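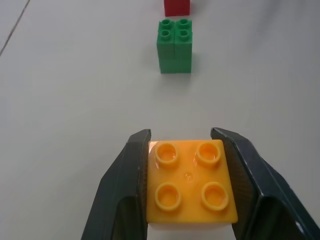

Macarena Valdebenito objected, on reading an early draft of this section, that remote control teaches the robot the operator's hesitations along with the task, and that we should have guided the arm by hand throughout. We take the objection seriously, and it shaped how the demonstrations were recorded.

Figure 1. Wrist view with a yellow brick held between the fingers; green and red bricks stand further off.

4.2 Collecting the demonstrations

Each demonstration covers one pick and one placement of a toy brick. Two operators, Đạt Vi and Xuân Lâm, recorded 100 demonstrations by remote control with the Kiều handset. A further 78 were recorded by hand guiding, in which the operator holds the arm above the wrist and leads it through the motion. This gives 178 in all. The wrist camera ran in both conditions, and the operator's hands were kept out of its view.

Operators were told to close the fingers once only. If the brick slipped, the attempt was thrown away and the bricks were set out again. We did not ask for a fixed speed. In remote control the operators tended to stop just before closing the fingers, while they checked the wrist view on the monitor. These stops are the hesitations Valdebenito had in mind. We removed any stop longer than 18 frames and left the shorter ones alone, as some of them come at points where the arm has to settle.

Hand guiding produced smoother paths but less even grasps. When leading the arm, the operator looks at the bricks from the side and judges the finger position by eye, so the brick often ends up nearer one fingertip. With the handset the operator works from the same view that the policy later receives. For this reason we kept both sets and trained on them together, for 3000 steps, with a label marking the method used. Section 4.3 gives the results for each set taken separately.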